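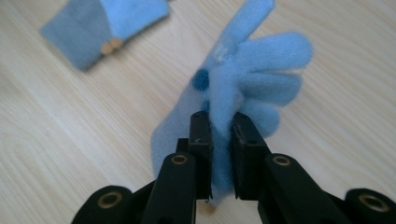 Home Features Bench Notes Back Issues Subscribe

Soft Jobs: Two Weeks With Hand-Held Grippers and a Child's Glove

Fleece is a poor material for a machine to pick up. It folds when pushed and it hides its own edges. For that reason the small team at Fenis, a tooling workshop in Bordale, spent part of March testing gripper fingers on little else.

The tools are black two-finger grippers worked by hand, with brass bushings in the linkages. A person closes the jaws and a camera on the tool records the grasp. The recordings are later used to train an arm.

Most of the arguments in the shop are over the pads. A flat, bare face is easy to clean and easy to model. It holds a box well. On fabric it has to squeeze harder, and the cloth often creeps out at the bottom of the jaw. Mutua Mwakalinga, who runs the tests, wanted to know whether a textured lining was worth the trouble.

"Everyone asks about force," he said. "I care more about where the cloth goes when you close."

The pads were tried on 128 grasps each, with the glove upright, then flat, then folded. The lined pads dropped it less often when it was folded. Upright, there was no difference worth writing down.

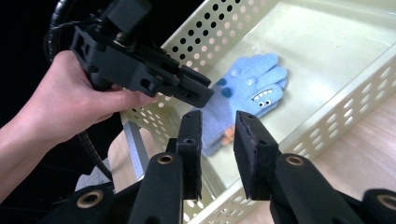

Words by Pilar Ojeda
Bench Notes, Bordale

The tray made things harder. On the bare table a finger can slide under a cuff from almost any side. A wall takes some of those sides away, and the linkage starts knocking against the rim. Mwakalinga's answer was to bring in a second gripper and work from two directions, one tool steadying the glove while the other looked for a hold. It was slower – each grasp was allowed 90 seconds – but the glove came out more often.

The perforated walls caused a different problem. The tracking software, a package called Grallasus, kept picking up the rows of holes and losing its position when the tool moved fast. Slowing down fixed most of it.

A pair of lined pads costs the shop 400 dollars to make, and they fray. The team plans to record 2,000 more grasps before choosing, with socks and hats added to the pile.

Comments (3)

vdmerwe_bench: We use silicone pads at Van der Merwe and have the same creep on fleece. Did you try a narrower tip?

Tolly: How long does a lining last before you replace it? The article says they fray but gives no number.

k.arden: Would like to see the folded results by themselves.

Contact the editors | Copyright Bench Notes | Back to top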